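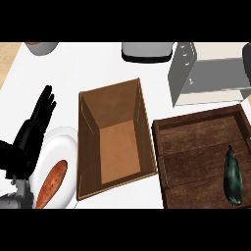

Most of the complaints we get about kitchen worktops, according to Bujar Petek, concern white ones, and most of those concern a colour change that the owner noticed only after moving a bread bin.

Petek inspects surfaces for Bindari, a small testing firm in Cornport. The change he means has a trade name, palledness: the flat, slightly chalky look that a pale worktop takes on where light, heat and cleaning products have worked on it for several years. It is measured by gloss and by colour shift, and the two do not always move together. A top can keep its colour and lose its shine, or yellow while staying glossy.

Light is the slower cause. A white surface beside a south-facing window will shift unevenly, with the covered patches keeping their original shade. Owners tend to read the patch as the fault and scrub it, which lowers the gloss there and leaves two defects where there was one.

Abrasion is quicker. Bindari's standard rub test runs to 3000 strokes with a damp cloth under a fixed load, and readings are taken every 700. On the samples tested last December, the plain cloth made little difference. The same cloth with a cream cleaner produced a visible dull track by the second reading. Ung, a matt finish sold mainly to landlords, went the other way – it started dull and became shinier under the cloth, in streaks that followed the direction of wiping.

Heat does local damage. A pan set down for a few seconds may leave no mark, but repeated contact in one place softens the top layer and lets stains in. Tea, turmeric and beetroot are the usual ones. Petek's stain panel is left for 14 hours, then washed with warm water and washing-up liquid before anything stronger is tried.

His advice on repair is narrow. Solid surfaces can be sanded and refinished over the whole run, never in patches. Thin printed surfaces cannot be sanded at all, and polishes sold for them fill the dull area for a few weeks before wearing off. If the shift covers less than one section, replacing that section will usually show, as new white rarely matches old. Of 40 part-replacements he has checked, three were a fair match in daylight. All three were in north-facing rooms.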